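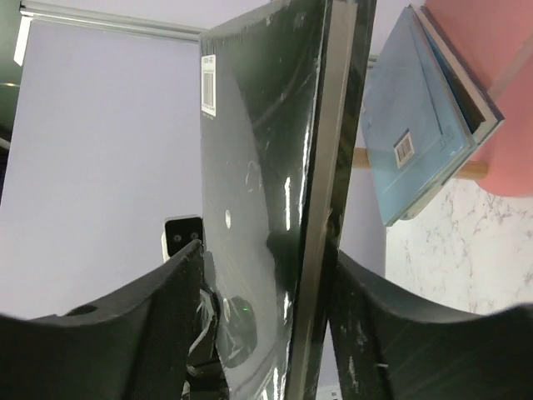 A hardcover in its clear plastic wrap, with a barcode label near the edge of the cover.

The public library at Minomside will end overdue fines in May, after 29 years of charging them. The head of lending, interviewed at the Joseph Street branch, described the change as a matter of access.

"We had 2,687 cards blocked last year," she said. "Over 400 of them belonged to children."

Borrowers will still be billed for lost items. Any book returned in usable condition will clear the charge, however late it comes back.

Asked whether readers would stop returning books on time, she said the library had considered the question at length. "A reminder by text message brings back more books than a fine does. Our own records show that."

Blocked cards will be restored without an application. Readers whose address has changed are asked to bring proof of residence to the front desk before 6 p.m.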